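Subject: Re: [hulcombe-hall] Chairs and tables, what stays and what goes

On the furniture list that went out in February:

> Can we settle which pieces stay in the main hall? The inventory
> says 293 items across the building and I can't match half of it
> to what is on the floor. Also, is the round white table ours or
> did it come with the Mancuso loan? And please can someone say
> what is happening with the cables.

I went through the hall with the list at 3 p.m. while people were in there. Answers below, in the order asked.

The round white table is ours. It came with the wire chairs as one purchase from Lullitz, and the invoice number is 3057 if you need it for the file. The Mancuso loan only covered the office chairs, and it ended last year when we bought them outright.
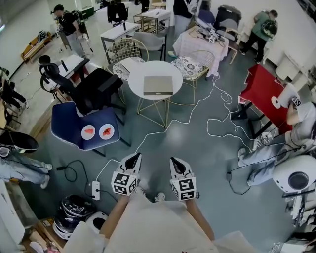
I would keep the round table and the wire chairs together in the middle. The cushions don't match, one patterned and one floral, but they are all in decent shape and I see no point in buying new ones. The navy chair with the white piping can stay next to them. It is listed as "armchair, misc." and I have changed that to "chair, navy, piped" so the next person can find it.

On the cables: the long white one runs across the floor and ends up in a tangle near the tables. The power strip sits out in the open too. I would like both moved to the wall side before the next open day. Fusum quoted us $25 a length for floor cable cover, and three lengths should do it.

The tablecloths are not on the inventory at all. I have added a line for them under textiles — please don't give them furniture numbers.

The tall office chairs take up a lot of room where they are. My vote is to put them with the desks at the back and leave the middle to the lighter chairs, which are easier to shift when the hall gets busy.
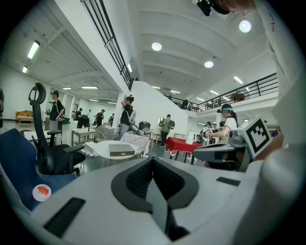 STILL TO DO

Wall mirror: on the list as "in storage," but it is up. I will correct it.

Gray chairs: I need the purchase year. If you have the old paper list, please send me a scan.

Labels: the new ones go under the seat, on the frame.

Reply to the list, please, and not just to me.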